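The Survey of Path 46

Tadhg Lynch began the survey on 20th May with a measuring wheel, a clipboard and two pencils. The form had been drawn up at Ritside in April. It had a column for surface, a column for edge, a column for trees and a column for remarks. The remarks column was the narrowest.

He set the wheel to zero at the Gruvby end and walked. The wheel clicked once per yard. At each change in the path he stopped, let the wheel stand and wrote.

Surface: asphalt, dark gray. Edge, left: raised, uneven, follows the curve. Verge: grass, patchy. Trees: dense on the left, crowns overlapping.
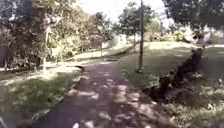 The previous survey had been done by Dunne. Lynch carried a copy of it folded behind his own sheets. Dunne had written in block capitals and had pressed hard enough to mark the page underneath. His total for the path was 807 yards. The figure had been used ever since, for mowing, for salt and for the price of resurfacing.

Lynch had worked under Dunne for 10 years. In that time Dunne had taught him to keep the wheel off the grass, to measure along the center line, and to write down what was there before writing down what ought to be done. He had not taught him anything else that Lynch could recall, and they had eaten lunch together on most working days.

He went on. Where the surface was concrete he wrote concrete. The seam ran lengthwise, and he kept the wheel just to the left of it, as Dunne would have done. He noted the wall and the bank opposite. He noted leaf litter and entered it under remarks, abbreviated.

Under remarks on Dunne's sheet, for the same stretch, there was one line. It said STOPPED HERE, GOOD SHADE.

Lynch read it again. It was not a category. It had no bearing on surface, edge or trees, and the office at Ritside would have struck it out if anyone there had read that far. He checked the reverse of the sheet for an explanation and found a coffee ring and part of a phone number.

He laid the wheel down on the bank with the handle uphill so that it would not roll.

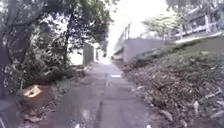
He stayed for the time it took to eat a sandwich. Then he picked up the wheel, found his chalk mark on the concrete and lined up the rim with it. The counter had not moved.

The far end of the path was at the Farketti gate. He brought the wheel up to the post, read the counter, wrote the figure down and read it again. It was 2 yards short of Dunne's.

There was a procedure for this. A difference of more than one yard was to be walked again from the start, in the opposite direction, and the mean of the two entered. Lynch turned the wheel around and reset it. He walked back at the same pace, along the center line, and did not look at the counter until the Gruvby end.

807.

He entered both figures and worked out the mean, which came to 806. In the remarks column, against the concrete stretch, he wrote: Shade as previously recorded. It took up two lines, and he had to turn the clipboard sideways to fit the last word.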